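Dretent opens orders for its handheld gripper kit

If you have been waiting for a simpler way to show a robot how to do the chores, Dretent now has something to sell you. The company opened orders in December for the Zein, a handheld gripper kit meant for small labs, schools and patient hobbyists who would like to gather their own household demonstrations without buying a whole robot arm first.

The idea is a friendly one. You hold the gripper, you do the job the way you would like a robot to do it someday (picking up cups, straightening a bed, putting the laundry in order) and the camera on the tool records it all from the gripper's point of view. Dretent says the kit goes for $619, with spare fingers included, and that about 61 early buyers have had theirs since the trial run.
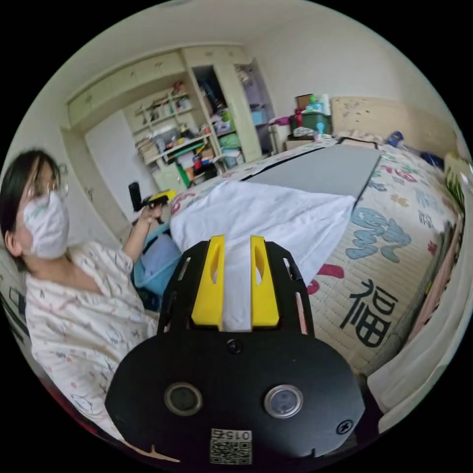 Sawsan Masri, who looks after customer training at Dretent, told us that cloth is what people ask about most, and what they find hardest in their first week. "Everybody wants to start with the sheets," she said, "and I love that, but I do tell them to try a dish towel first!"

Buyers who would sooner leave the recording to someone else can book a home session through Cavotlow, the company's service partner, for a minimum of 4 hours. Orders placed now should ship in 5 weeks, and a version with a lighter handle, going by the name Bidelska, is planned for later on.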